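Porque é que o pão cresce? (E em que histórias não deves acreditar)

Texto de Revathi Rajan
15 jan. 2022
Secção: Cozinha para curiosos

Já deves ter ouvido alguém dizer que a massa do pão está a "dormir", que não se pode fazer barulho ao pé dela, que uma corrente de ar a estraga, ou que só cresce bem se for amassada por quem está de bom humor. Eu ouvi isto tudo. E quando perguntei "como é que sabes?", a resposta foi quase sempre a mesma: "Sempre se disse."

Sempre se disse não é uma prova. Vamos lá ver o que se sabe mesmo.

Quem faz crescer a massa?

O fermento de padeiro está vivo. É feito de leveduras, uns seres tão pequenos que só ao microscópio se consegue ver cada uma. São fungos, parentes afastados dos cogumelos. Quando as misturas com farinha e água, elas começam a alimentar-se dos açúcares que há na massa. Ao comer, libertam um gás chamado dióxido de carbono, o mesmo que faz as bolhinhas da água com gás. Também produzem um bocadinho de álcool, que no forno se evapora quase todo.

O gás quer sair, mas a massa não deixa. A farinha de trigo tem proteínas que, quando apanham água, se agarram umas às outras e formam uma espécie de rede elástica, o glúten. O gás fica preso em bolsas dentro dessa rede, as bolsas incham e a massa sobe. Os buracos que vês numa fatia de pão são essas bolsas, já cozidas.

Então porque é que o pão de milho é tão baixo? O milho não tem as proteínas certas para fazer a rede. O gás foge. Muita gente junta farinha de trigo ou de centeio à de milho, e aí já se aguenta melhor.

Agora as histórias

"Não fales alto, que a massa baixa." Não conheço nenhuma razão para isto ser verdade. As leveduras não têm ouvidos. Se deres um murro na mesa ou deixares cair a tigela, isso sim, pode fazer sair gás de uma massa que já cresceu demais e está frágil. Mas a culpa é do abanão. Podes cantar à vontade.

"O sal mata o fermento." Esta é meio verdadeira, e as histórias meio verdadeiras são as mais difíceis de apanhar. Muito sal atrapalha as leveduras, porque lhes rouba água. A quantidade normal de uma receita só as torna mais lentas. O meu vizinho Fouad Erraji separa sempre o sal do fermento, em lados opostos da tigela, e depois mistura tudo. Perguntei-lhe se alguma vez tinha feito ao contrário. Nunca tinha. Portanto não sabe se serve para alguma coisa!

"Quanto mais fermento, melhor." Desconfia. A massa cresce mais depressa, é verdade, mas pode saber demasiado a fermento e abater no forno. Os padeiros que fazem pão saboroso costumam usar pouco e esperar muito.

"Tem de estar num sítio muito quente." Morno ajuda, quente demais mata as leveduras. E no frigorífico a massa também cresce, só que devagarinho, durante a noite.

"Pão quente faz dores de barriga." A minha avó jurava que sim. O que pode acontecer é comeres metade do pão num instante, por cheirar tão bem, e ficares cheio. Isso acontece com qualquer coisa. Mesmo assim, deixa-o arrefecer um pouco: o miolo acabado de sair do forno ainda está a endurecer e cola-se à faca.

Não acredites em mim: experimenta

Se eu te peço para duvidares dos outros, também tens de duvidar de mim. Vais precisar de um adulto para o forno, de 700 gramas de farinha de trigo, água morna, sal e fermento de padeiro seco (vê na embalagem quanto se usa para essa farinha).

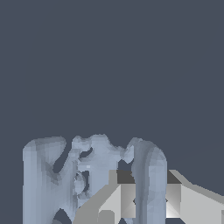

Superfície irregular em tons de azul-acinzentado. Imagem feita em computador.

Mistura a farinha com o fermento e o sal, junta água aos poucos até teres uma massa macia e amassa durante uns 20 minutos, com pausas quando os braços se queixarem. Divide a massa em duas partes iguais e põe cada uma num frasco alto e direito, dos que têm boca larga, sem passar de um terço da altura. Cobre-os com um pano, sem fechar a tampa. Marca com um elástico o sítio onde a massa começa.

Um frasco fica na cozinha, o outro vai para o frigorífico. Antes de espreitares, escreve num papel o que achas que vai acontecer. Esta parte é importante! Se só escreveres depois, a tua cabeça vai jurar que já sabia. Na minha cozinha estavam 23 graus e a massa de fora ganhou com grande avanço, mas a tua cozinha é outra.

Para testares a história do barulho, repete tudo com os dois frascos na mesma divisão? Cuidado, é uma armadilha: se estiverem juntos, ouvem os dois o mesmo barulho. Precisas de duas divisões com a mesma temperatura, e de um termómetro para teres a certeza. A Aishwarya Thampi, que tem nove anos, fez a experiência com uma flauta e concluiu que a massa gostava de música. Depois reparou que o frasco da flauta estava ao lado do radiador.

No fim, junta as duas massas, dá-lhes a forma que quiseres, deixa crescer outra vez e pede ao adulto que trate do forno. Massa crua não se prova, nem um bocadinho: a farinha crua pode trazer bactérias que só o calor elimina.

Em março falamos de ovos e de uma pergunta enviada pelo Tharun Gounder: será que um ovo castanho é mais saudável do que um branco? Vai pensando em como é que se podia descobrir.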